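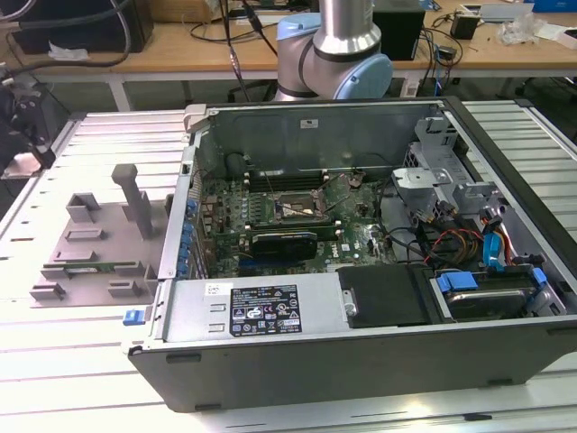 # Costing the Robotic Bench

*What the Jurnumside centre learned in its first budget cycle for automated computer disassembly*

The equipment reuse centre at Jurnumside receives retired office computers from public bodies across its region. Until last year, every one of them was opened by hand. Technicians removed the memory, the processor and the drives, tested what could be tested, and sent the rest to be sorted for metal and plastic. The work is skilled, repetitive and hard on the wrists, and the centre has had difficulty filling positions for several years.

When the centre's managers proposed a robotic bench for part of this work, the first draft of the budget ran to a single page. It listed an arm, a gripper, two cameras and a controller. The version that was finally approved ran to 6 pages, and the arm was no longer the largest line in it.

This article sets out how that change came about. It is intended for organisations of a similar size that are preparing their own capital requests.

## Starting with the task

The centre's first decision was to limit the project to desktop towers. Laptops were excluded early. Their construction varies a great deal from model to model, and many are held together with adhesive. A desktop tower laid on its side with the panel off gives an arm a reasonably open approach from above, and the parts of most value are largely within reach.

The second decision was to write down each operation separately and attach a price to it. Lifting a memory module calls for the release of latches at the ends of its slot and a straight pull. Removing a processor means working a small lever, raising a metal frame and then taking hold of a part that must not be dropped or dragged across its contacts. A hard drive may slide out on plastic rails or may be held by screws, and its cables must be dealt with first.

These operations do not cost the same to automate. The planning group had assumed that one general-purpose gripper would serve for all of them. Its supplier, Pareck, advised early on that standard fingers would manage the drives and would struggle at the processor socket, where there is very little room between the frame and the surrounding components. A line for custom fingertips was added, along with an allowance for replacing them. 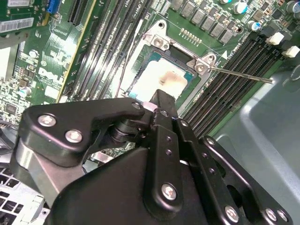

*The gripper at an open processor socket. Clearances of this kind determined much of the tooling budget.*

The replacement allowance was questioned during review, and it was kept. Fingertips narrow enough to work beside a processor are also narrow enough to bend. The centre now treats them as consumables and orders them in the same quarter as gloves and wipes.

## Fixtures, tables and other quiet costs

Very little in the supplier's catalogue dealt with the question of where to put things. A person holding a memory module will set it down anywhere. An arm needs a known place for it, and that place must stay where it is from one day to the next.

The centre chose a slotted metal work table so that fixtures could be moved and fixed again as the work changed. The fixtures themselves were 3D-printed, and the first quotation was $89 for each tray. This looked modest until the group counted the revisions. Printed parts are cheap to make and cheap to get wrong, and the design time was charged separately. The final budget carried one line for printing and a second, larger one for design.

Other quiet costs included cable management, bench lighting, spare computers for practice and a dedicated network connection. The practice computers are worth a particular mention. Staff had assumed that the centre, with its storeroom full of retired machines, would have no need to budget for them. In practice, every tower set aside for trials was a tower that could not be sold or passed on, and the finance office asked that its value be recorded. The request was reasonable and the centre recommends that others make the same entry. 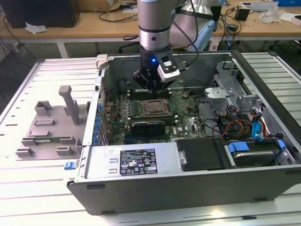 Floor space was handled in a similar way. The area given over to the bench had previously been used for storage, and the rent on replacement shelving was charged to the project from its first month. A small number of staff felt that this made the project look more expensive than it was. The managers took the view that an honest total would be easier to defend in its second year than a flattering one.

## Cameras and the cost of seeing

The approved design called for fixed cameras at the bench as well as a small camera at the wrist. The fixed view shows the whole computer and the tray beside it. The wrist view is needed for close work, where the gripper itself can hide the part being handled from any other angle.

The centre compared two proposals. The first, from Aaltonen, offered higher-priced cameras with a longer service term. The second, from Pareck, was lower in price and came with a shorter term, after which each unit would be replaced outright. The difference between the two came to $1397 over the planning period. The group chose the Pareck proposal, chiefly for ease of replacement - a wrist camera on a moving arm is likely to be knocked sooner or later, and a spare on the shelf was judged to be worth more than a repair contract.

Lighting should be considered at the same time as cameras and, if possible, bought from the same budget line. The metal frame of a processor socket is highly reflective and can produce strong glare from an overhead lamp. The centre had not allowed for this.

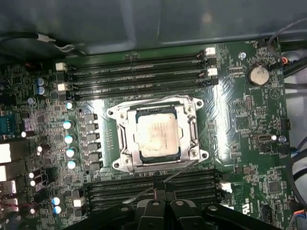
Diffusers were eventually purchased from the contingency fund, along with a set of adjustable mounts. The sum was small, but the approval took three weeks, and the bench was idle for part of that time. A contingency fund with a simple sign-off for minor purchases would have avoided the delay.

## Staff time

By far the most common error in requests of this kind, in the centre's experience, is to budget for the machine and leave out the people who will work with it. The arm does not bring itself a computer. Someone must select the tower, take off the side panel, lay the case in position and check that loose cables are clear of the parts to be removed. Someone must also be present to stop the arm.

The centre budgeted 2000 hours of technician time for the first year. None of this was new money. It was drawn from the manual benches, and the expected output of those benches was reduced to match. This was the least popular part of the plan and took the longest to negotiate, but it meant that the bench was properly staffed from the start.

Training was purchased from Fodik in two blocks, the second of them held in July. Managers would now reverse the proportions. The first block was long and was delivered before most staff had handled the equipment, and a good deal of it had to be repeated. The second was short, took place at the bench and was much better received.

## Advice for applicants

Organisations preparing a request may wish to consider the following points.

- Price each operation separately, and be prepared to leave some of them to people.
- Record the value of computers used for practice.
- Treat fingertips as consumables.
- Ask each supplier for the cost of the third year as well as the first.
- Include design hours for fixtures, with room for several revisions.

The centre has not yet decided whether to request a second bench. Drive removal and memory removal are both candidates for expansion, while processor removal remains under review and will continue to be done by hand at the other stations. A revised equipment schedule, including current tooling prices, will be available to member organisations on request from the Jurnumside administration office.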